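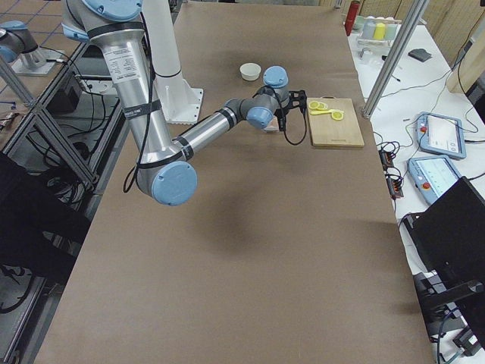
The great mug amnesty

As of Mon 24 February, the ground floor kitchen at Prirnside has more mugs than the building has people, and you still can't find a clean one after ten in the morning. We have looked into this so that you don't have to.

The mugs fall into tribes. There are the plain white ones bought when we moved in, which have mostly gone upstairs and taken up residence on windowsills. There are the ones left over from the Trilingate open day, with a handle that fits a finger and a half. And there are the personal mugs, brought from home with high hopes and now used by everyone except their owners. If you once had a blue one with a heron on it, it is on the second floor and has pens in it.

So there will be an amnesty. From the first Monday in March a crate will stand by the lift on each floor. Put in it any mug that has been on your desk longer than you would like to admit. You will not be asked about the contents, although a rinse would be a kindness to whoever carries the crate down. Anything with a name on the bottom goes back to that name. Anything chipped goes in the bin, including the one you are fond of. The rest get washed and put in the tall cupboard, on the two lower shelves, where shorter colleagues can reach them without climbing on the recycling.

While we are in the kitchen: the dishwasher. It goes on at 5 every afternoon, full or not, and is emptied the next morning by whichever floor is on the rota. The rota is on the fridge, under the takeaway menu from a restaurant that closed two winters ago. Please don't take "I didn't know it was clean" as a legal defence. If it is warm and nothing in it has lipstick on it, it is clean.

The fridge will be cleared on the last Friday of each month, as it has been for years, to fresh cries of surprise each time. Label your food. "Do not eat" is not a label – we need to know whose it is that we are not eating. The jar of pickled beetroot on the door is exempt, having been here longer than most of us.

The new kettle from Zedach has arrived and is much quieter than the old one, so several people have stood in front of it without noticing it had boiled. It switches itself off. You can go ahead and pour.

Spare teaspoons are welcome at any time. We bought a box in the autumn and there are 5 left. If your desk drawer rattles, have a look.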